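Lista de revisión antes de grabar demostraciones – celda simulada Clallano
Versión del 28 de marzo, con mis comentarios al lado de cada punto

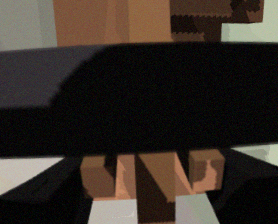

Rikska pregunta si de verdad hace falta repasar todo esto cuando la celda es simulada y no se puede romper nada. Pues sí, porque lo que se estropea es el conjunto de ejemplos, y eso sale carísimo de limpiar (en diciembre tiramos 112 episodios por una semilla repetida, todavía me duele).

1. Versión de la escena cargada: OK
Coincide con la del registro de Plakwood. Ojo, que el lanzador abre por defecto la anterior.

2. Vista de la cámara de la pinza: OK con reservas
El dedo negro se come buena parte de la imagen y los objetos marrones quedan asomando por arriba y por abajo. Para esta tanda lo acepto, pero quiero la vista general grabada siempre en paralelo – sin ella, el episodio no entra.

3. Apertura y cierre de la pinza: OK
Probado 2 veces con el mando. Responde bien, un pelín brusca al cerrar.

4. Penetración entre geometrías: PENDIENTE
Hay que mirar los contactos en el depurador, que a ojo y con tanto negro junto yo no me atrevo a firmar nada.

5. Semillas aleatorias: OK
Una distinta por episodio, ¡y apuntada en el fichero! Ya sabéis por qué lo digo.

6. Sincronía entre imagen y acciones: NO CONFORME
Me salen unos 36 milisegundos de desfase en el equipo de Ranjbar. En el otro, nada. Mientras no se arregle, allí solo se practica, no se graba.

7. Etiqueta de la tarea: OK
Frase corta, en minúsculas y siempre el mismo verbo. Si dudáis entre «coger» y «agarrar», poned «coger» y a otra cosa.

8. Intentos fallidos: OK
Se guardan en su carpeta, marcados como fallo. No los borréis, que luego nos vienen de maravilla para comparar.

9. Espacio en disco: OK
Cabe la tanda entera de 2.010 episodios, siempre que alguien vacíe antes la carpeta temporal (la vacié yo esta mañana, de nada).

Resultado: se puede grabar en el primer equipo. El de Ranjbar queda parado hasta cerrar el punto 6, y el punto 4 lo reviso yo antes de lanzar la tanda larga – si veis algo raro en los contactos, dejadme el número de episodio en la hoja de incidencias.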